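Week 5 handout. Bring it to section, along with whatever you have of the Trekby draft.

# Writing Instructions People Will Follow

Most of you turned in a first draft of the assembly sheet for the Trekby shelf, and most of those drafts began with a paragraph congratulating the reader on buying a shelf. The reader knows they bought a shelf. They are sitting on the floor next to it.

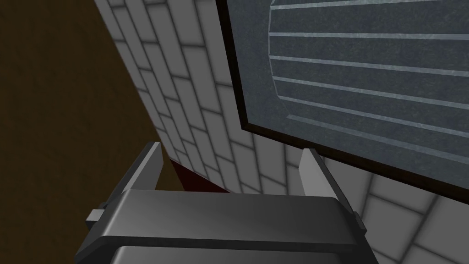
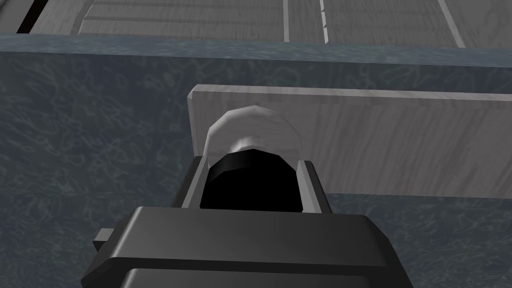 *Fig. 5.1 and 5.2. Rendered views of a gray gripper, with two fingers rising from a broad housing.*

## 1. Who is reading

Picture someone with one hand free and very little goodwill. They have not read your introduction. They skipped the parts list too, and they will come back to it at step 6, when something is missing.

You can complain about this reader or you can write for them. The course takes the second view, mostly for reasons of grading. In practice it means:

- Each step has to make sense to a person who only half remembers the one before it.
- Warnings go ahead of the step they belong to. "Before doing this, make sure the power is off" is a poor thing to find at the end of step 4.
- If a part has a name, it keeps that name. A bracket that becomes a "support" on page two and a "fitting" on page three is three parts as far as the reader is concerned, and they will go looking for the other two.

## 2. Verbs

Start the step with the verb. "Turn the dial to the left" beats "The dial should now be turned to the left," which sounds as if the dial is being discussed at a hearing.

Some verbs do no work. *Ensure* is the worst offender. "Ensure the panel is level" tells the reader what you want and keeps quiet about how to get it. Do they push it? Measure it? Squint? Pick the action and write that down.

*Simply* and *just* are not verbs, but I'm putting them here because I am tired of circling them. A reader who is stuck on a step you called simple now has two problems.

## 3. One step, one action (mostly)

The Mundora coffee maker booklet, which you have in the course packet, has a step that reads:

> Fill the tank to the line, replace the lid, seat the basket, close the arm and press the lower button twice while holding the upper.

I count at least five jobs in there, and the last one needs a diagram or a friend. Split it.

The opposite mistake is the Nolte fan guide, also in the packet, in which "Pick up the screw" and "Put the screw in the hole" are separate steps. By the end you feel you are being talked down from a ledge. Group actions when a person would do them in one motion without looking back at the page.

## 4. Words and figures

A figure needs a number, a caption and a mention in the text. The mention comes first, so the reader knows why they should look over. Captions say what is shown, in few words. They don't sell it.

Watch for figures in which everything is the same shade. If the text says "the tab on the left," a reader should find it without a flashlight. Use a label and a line if you have any doubt, and use the same word in the label that you used in the step. See section 1, which I will keep bringing up until May.

Don't write "as shown" and leave it there. Shown where? The Vendach manual says "as shown" on nearly every page and is not always near a figure when it does.

## 5. Testing the draft

Give your draft to someone who wasn't in the room when you wrote it. Then be quiet. This is the hard part.

You will want to say "oh, what I meant was." Write that sentence down, because it is usually the step you should have written. Note every place your tester stops, goes back a line, or says "huh." A "huh" is worth more than a page of polite comments.

Roommates make fair testers. Parents are too kind. Anyone who builds things for fun is no use at all — they will put the shelf together without opening the sheet and then tell you it was very clear.

## For next time

1. Rewrite the Trekby sheet. The limit is 449 words, and yes, I check.
2. Test it on one person. Allow 30 minutes, and hand in your notes with the draft, coffee rings included.
3. Mark every *ensure* in the Vendach excerpt and replace three of them with a real action.
4. Read the Mundora warranty page for our talk on fine print. It mentions part 3335, which does not appear in the parts list. Come ready to say what you would do about that if it were your name on the booklet.

Drafts go in the tray outside the office. If the tray is full, the floor under the tray also counts.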